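Utness Team Platform – Support
Ticket status: Resolved
Product area: Team check-ins / Role charter
Reported by: Adeel Bukhari, Warraich
Assigned to: Tier 2

Issue
Team members complete the monthly check-in, but the results page shows "Not enough responses" and the goal clarity chart stays blank. Two teams are affected. Other teams in the same account display normally.

Environment
Account moved from Pokska to Utness in August. 300 active users. Single sign-on enabled. Browser makes no difference.

Log
9:10 – Requested the response export. All 19 responses for the first team are present with valid timestamps.
9:40 – Anonymity threshold checked. Set to 8 at account level. Not the cause for this team.
10:25 – Compared the role charter of an affected team with a working one. In the affected team, each member holds two entries: one from the Pokska import and one created at first sign-in. Responses attach to the sign-in entry. The report reads the imported entry, which has no responses.
11:05 – Customer asked whether deleting the imported entries is safe. It is not. Agreed responsibilities and coaching notes are stored there and would be lost.
13:30 – Ran Merge Members on the first team. Chart filled in after the report cache was cleared.
14:15 – Same steps on the second team. The team lead was listed as "observer" after the merge and could not open shared goals. Role set back to "lead" by hand.
15:00 – Customer confirms both teams see results.

Resolution
Duplicate member entries merged. No responses lost. Past check-ins keep their original dates.

Notes
Merge Members does not carry over role type if the two entries differ – check the lead before closing. Reported to development under the Bostton import label.

Attachment (1)
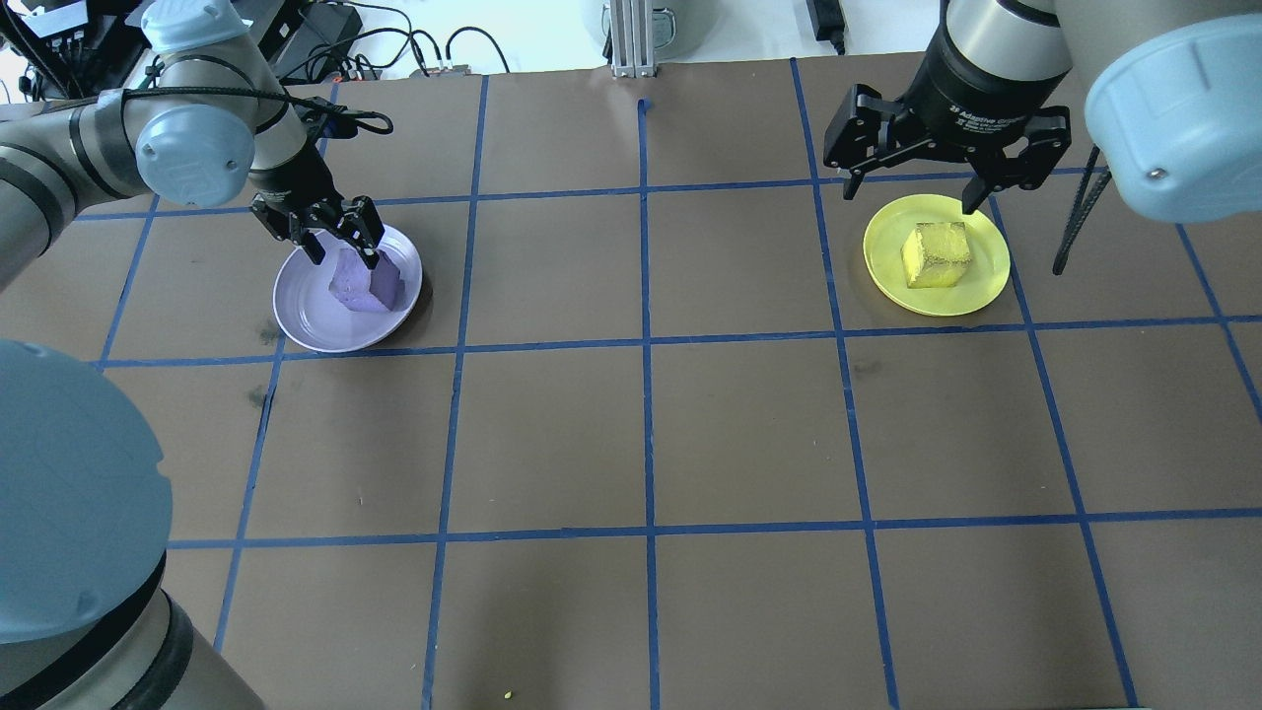
Work surface with blue tape grid, purple block on plate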